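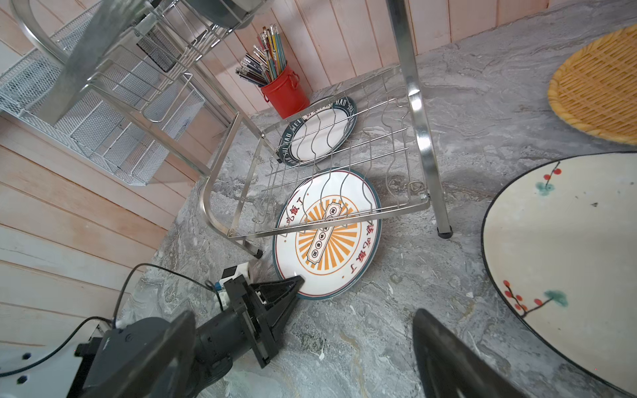 什么叫“体能分配”？

就是在一场比赛里，把有限的力气安排到最用得着的时段和位置上去。

第四章 耐力与节奏：从业余联赛说起

翻到这一章的同学，多半已经在前面几章里练过传接球和基本站位了，也多半有过这样的体会：上半场跑得兴高采烈，下半场刚过一会儿，腿就像灌了铅，眼看着球从身边滚过去，脑子明白该追，脚却慢了半拍。这不丢人，谁都是这么过来的。我们这一章就想慢慢聊聊这件事，聊得啰嗦一点，请大家多担待。

先讲一场比赛。那年九月，德金（Derkine）队客场对阵努农（Nunon）队，双方实力接近，看台上坐了608人，对一个业余联赛来说，算是相当热闹的一个下午了。德金队的中场队员费萨尔·马格西（Faisal Magsi）开场以后几乎哪里都去，抢断、前插、回防，样样不落，教练席上的人看得直拍手。可是到了第71分钟，他在中圈附近丢了一个平时绝不会丢的球，对方顺势打了一个反击，比分就此改写。

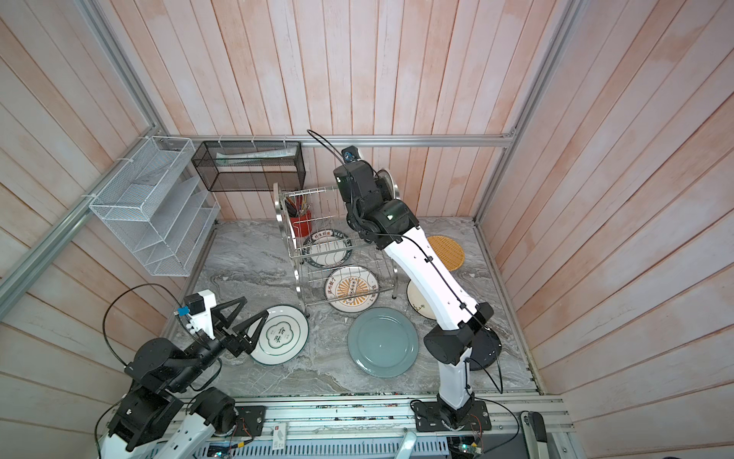
赛后他自己回忆，那一下并没有人逼得很紧，只是停球的时候身子已经转不过来了。请大家留意这句话。疲劳最先影响的往往是动作的精细程度，跑动速度倒可能还撑得住一阵子。触球变重，抬头观察的次数变少，传球的时机也跟着变晚，这些变化旁观的人不容易察觉，球员本人也常常要等到出了差错才恍然大悟。

那么，节奏该怎么练呢？贾夫里（Jafri）青训营的老教练内斯托尔·安布罗西奥（Nestor Ambrosio）有一套朴素的办法，我们在这里借来用一用。他让队员先以舒服的速度跑完3000米，心里记住呼吸的感觉，休息充分以后再跑一次，这一次把快跑和慢跑交替着来，快的时候要真快，慢的时候也要真慢（很多年轻队员偏偏就输在“慢不下来”上！）。跑完之后大家围坐下来，各自说说哪一段最难受，他就拿个小本子记着。
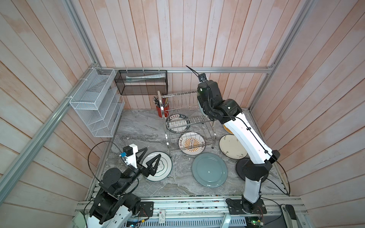 图4-1 双臂设备与不锈钢双层碗碟架

这种练法看起来平淡，坚持下来却很见功夫。初学的同学每周安排2次就够了，中间留出恢复的日子，睡好觉，吃好饭，别急着跟队友比快慢。等到呼吸稳了，再把球加进来，带球慢跑、无球快跑，循序渐进，渐渐就接近比赛里的样子了。

说到比赛，还得提一提位置的差别。边后卫的长距离往返多，中后卫的短促启动多，前锋则要在漫长的等待之后突然爆发。阿内克斯（Anex）队曾经让全队练同一份计划，一个赛季下来，边路队员嫌不够，中卫又嫌太多，后来分组训练，抱怨声才小了下去。本章第二节会分别给出各个位置的练习安排，守门员的部分放在第三节，请守门的同学不要跳过前面的内容。 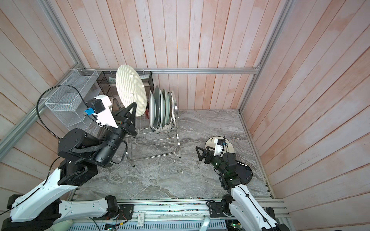 图4-2 浅粉白色木板墙与灰色大理石纹台面

读正文之前，请先回想一下自己最近的一场比赛：什么时候第一次觉得累？当时球在哪里，你又在哪里？把答案写在笔记本上，写得琐碎些也没关系，学到第三节末尾我们还会把它翻出来，对照着修改自己的训练计划。

本章关键词：有氧耐力、间歇跑、比赛节奏、恢复期、位置专项体能

第一节 认识自己的呼吸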